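**Tirngate Table Oil, food-safe finish for wooden tabletops**

A clear oil for kitchen tables, counters and cutting boards. It soaks into the grain and dries to a low sheen. One 200 ml can does a small table with two thin coats.

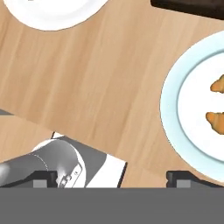 Wipe off any extra after 20 minutes — puddles left overnight stay sticky. Keep dishes off until the next day. Old wax has to be sanded away first.
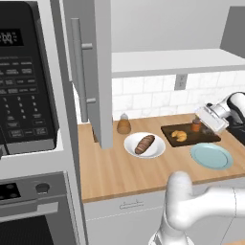 Sizes: 200 ml and 1000 ml. Both ship from the Lulleck warehouse, orders in by Thursday noon. For trade prices ask for Asmaa Zaki.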